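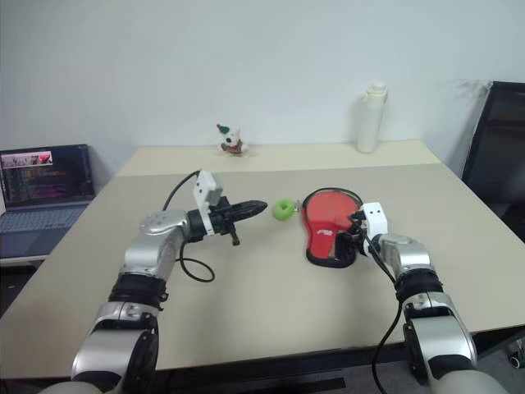
Caring for inverted rubber — notes for the club equipment evening, Fasside

Slide 1. Start at 7:15. Leave the title up while people find seats. Handout is on the chairs, two sides, the cleaning chart is on the back.

Slide 2. What makes up a paddle. Blade, sponge, topsheet, edge tape. Tonight covers the topsheet and the edge only. Glue is a separate talk in January.

Slide 3. Why grip drops. Dust from the table and skin oil from the fingers both sit on the surface. Rubber also ages in air and light whether it is played or not. Say this slowly, it usually draws a question.

Slide 4. The Lallano log. Members wrote down hours of play for 182 sheets. Median at replacement was 100 hours. Sheets wiped after every session reached 164. Caution: the wipers may simply be more careful players. Do not oversell.

Slide 5. Cleaning. Damp sponge, one direction, handle toward the tip. Let it air dry face up. No alcohol, no dish soap. Film goes on last, pressed from the center outward.

Slide 6. Storage. Flat, in a closed case, out of the car. A hot trunk will lift the sheet at the edge — pass the Godamia sample around at this point and ask for it back.

Slide 7. Edge tape. Replace when the corner near the handle starts to curl. Cut 2 cm long, start at one side of the grip, trim at the other. Keep tension even around the tip.

Slide 8. Table tops. Same damp cloth, separate bucket. The Lau tables get wiped before play, and the cloth is rinsed between halves.

Slide 9. Costs. Club budget for sheets this year is 280 dollars. Orders close at the end of the month, form is by the door.

Questions. If short on time, skip slide 8.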